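How to Clean and Re-Seat the Parts in an Old Desktop PC

An older desktop that runs hot, beeps at startup or freezes after a few minutes often needs nothing more than a good cleaning and a few connections pushed home again. The job takes an evening the first time and much less after that. No soldering is involved. 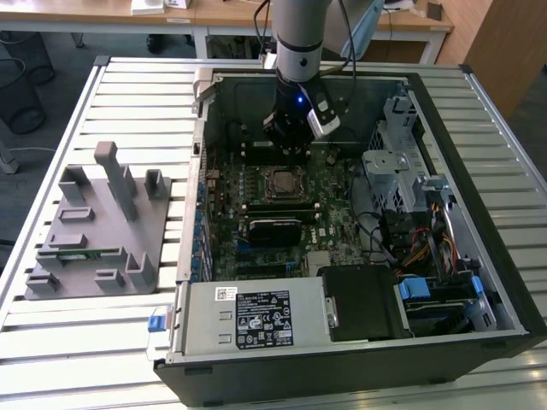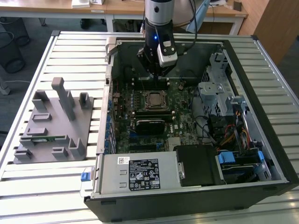
Start by backing up anything you care about. Then shut the computer down, switch off the power supply at the back, pull the power cord and hold the front power button in for ten seconds. Unplug everything else and note which port each cable came from. Lay the tower on its side with the open side up, as in both pictures, and the motherboard will be facing you with the memory slots easy to reach. Most side panels are held by two screws at the rear edge and slide back before they lift off. A few older cases have a latch instead, so look before you pull.

What you need

A number 2 Phillips screwdriver
A can of compressed air or a small electric blower
A soft paintbrush, one inch wide, clean and dry
Isopropyl alcohol, 90 percent or stronger
Lint-free cloths or coffee filters
A tube of thermal paste
A few small dishes for screws

I use the gray paste from Zaugg, but any paste sold for processors will do. If yours has been in a drawer for years and comes out watery, throw it away. An anti-static wrist strap is cheap and worth having. Without one, touch bare metal on the case often and don't work on carpet.

Step 1: Blow out the dust

Take the tower outside or to an open garage door. Hold each fan still with a finger while you blow air at it. A fan that is allowed to spin freely under compressed air can be damaged. Keep the can upright and use short bursts. Work from the top of the case to the bottom, then do the power supply from the outside through its grille. Never open the power supply itself.

Loosen whatever is left with the dry brush. The fins of the processor cooler usually hold the most. If they are packed solid, leave them for Step 3, when the cooler is off.

Step 2: Re-seat the memory

Push the clips at the ends of each slot outward and the stick will rise. Some boards have a clip at one end only. Hold the stick by its edges and wipe the gold contacts with a cloth barely damp with alcohol. Let it dry for a minute or two.

Line up the notch with the ridge in the slot and press down evenly until the clips close. It takes more force than most people expect. If a clip stays open, take the stick out and try again.

Step 3: Replace the thermal paste

Skip this step if your temperatures are normal. Otherwise, run the computer for five minutes beforehand so the old paste softens, then shut down and unplug it again as described earlier. Unplug the cooler's fan lead and loosen the cooler screws a little at a time, working in a cross pattern. Twist the cooler gently before lifting. On some sockets the processor can come up with it, and a straight pull bends pins.

Clean both surfaces with alcohol until the cloth stays white. Put a drop of paste the size of a pea in the middle of the processor, set the cooler straight down and tighten in the same cross pattern. Plug the fan lead back in.

Step 4: Check the cables

Press on each drive cable and both power connectors on the motherboard. Look for cables resting against a fan and tie them back. If you have an expansion card, remove its screw, lift it out, wipe the contacts and put it back the same way.

Step 5: Test before closing up

Stand the tower up, connect only power, keyboard and monitor, and turn it on with the side still off. All fans should be spinning. Go into the setup screen and watch the temperature for ten minutes. If it climbs past 96 degrees Celsius, shut down – the cooler is probably not sitting flat.

If there is no picture, try one stick of memory at a time – most failed starts after a cleaning come from a stick that is not all the way in.

Once it runs well, shut down, pull the cord, refit the panel and reconnect the rest. I do mine every September, before the heating comes on and the windows stay shut.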